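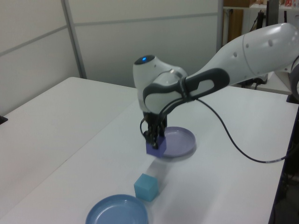 A purple cube in the gripper, with the lavender plate right behind it.

How Do You Look After a Robot Arm?

Oct 28, 2018
By the Lavero Young Readers desk
Reading time: 3 minutes

If you have ever had a pet, or a bicycle, or even a really good set of markers, you already know something important about robots. Things that work hard for you need looking after. A bike wants air in its tires and a little oil on its chain, markers want their caps put back on, and a robot arm wants quite a few things, most of them small and some of them a bit fussy.

The arm we're going to talk about lives in a workshop called Renevgate. It has a name, Kang, and its job is easy to explain. There are two cubes and two plates, and Kang has to pick up each cube and put it on the plate that goes with it. The purple cube goes on the lavender plate and the light blue cube goes on the blue plate. You could do that with your eyes half closed while eating a sandwich! For a robot arm it takes a good deal of getting ready, and getting ready is what this page is about.

First, the table

Everything starts with the table, because the arm has no idea where the table is unless somebody tells it. Before work begins, the people at Renevgate give the tabletop a wipe with a soft cloth and push on the corners to find out if anything wobbles. A wobbly table is a big nuisance. Imagine trying to write your name while your little brother bounces on the other end of the desk, and you'll have a pretty good idea of how it feels to be a robot on a wobbly table (if robots felt things, which they don't).

Next come the wires and cables. An arm needs electricity, and it needs messages from the computer too. As the arm bends and turns, a cable has to bend along with it, so it must have plenty of slack. Slack means extra length that hangs in a nice loose loop. If the loop is too small, the cable gets tugged every time the arm stretches out. If it's too big, it can flop around and knock a cube over. So somebody moves the arm very, very slowly through its whole job and watches the cable the entire time. It is slow going, and you do need a comfortable chair.

Then, the fingers

The hand at the end of a robot arm is called a gripper. Kang's gripper has fingers that close from the sides, a little like your thumb and pointer finger picking up a grape. Now, if you squeeze a grape too hard you get juice on your shirt, and if you squeeze too softly it drops and rolls under the fridge. A gripper has the same problem, so its squeeze has to be set just so.

Here is a thing you can try at home. Put a little bit of flour on your fingertips and pick up a smooth plastic block. Slippery, isn't it? Dust does that to a gripper, and that's why Kang's fingertips get cleaned every morning. The person doing it also looks for loose screws and worn spots, and opens and closes the fingers a few times to listen for scratchy noises.

Finding home

After that comes my favorite part. Every robot arm has a home position, a pose it goes back to between jobs. You could think of it as the spot on the playground where your class lines up. If the whole class lines up one step too far to the left, everyone still has the same neighbors, but they are all in the wrong place. An arm with a slightly wrong home is like that. Each move it makes is wrong by a little bit, and by the time it reaches for a cube, the fingers may close on nothing but air.

To check, you send the arm to a place you know very well, such as the middle of a plate, and look closely to see where the fingers end up. If they're off, you fix the numbers in the computer and go around again. The program that keeps those numbers is called Trinarix, and it writes down each check so that people can look back later.

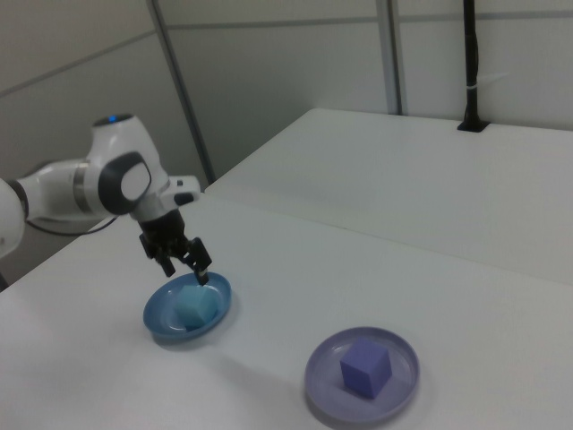

Giuliana Ñahui says she would sooner skip lunch than skip the home check, and that when a robot starts missing things, she always looks at the simple stuff first: the table, the cable, the fingertips. Only after that does she open up the program. She once spent a whole afternoon hunting for a mistake in the computer, she told us, and the trouble was a plate that had been put back in the wrong spot.

The big checkup

Little checks happen every day. The big checkup comes after every 333 runs, and it takes most of a morning. The power goes off first, always. Then the joints are looked over one at a time. (A joint is a place where the arm bends, like your elbow or your wrist.) The bolts that hold the arm in place get tested with a special wrench that clicks when a bolt is tight enough.

When the power is back on, Kang does 69 practice runs, slowly to begin with and then at its normal speed. People stay well back from the arm while it moves, and the big red stop button is kept within easy reach. If all 69 go well, the arm goes back to work. If one goes badly, out comes the cloth, and everybody starts again at the table.

The next big checkup is planned for November.

Words to know
Gripper: the hand of a robot arm.
Joint: a place where the arm bends.
Slack: extra length in a cable, so it doesn't get pulled.

Comments

mapleroom4: We did the flour thing in class. There is flour in the carpet now but the kids all understood it right away.

Theo's dad: Theo would like to know if Kang ever gets a day off.

beetlefan: i would put the purple cube on the blue plate just to see what it does

gramma_jo: I have a sewing machine that needs exactly this much attention. Read it to my granddaughter twice, she wanted the home position part again.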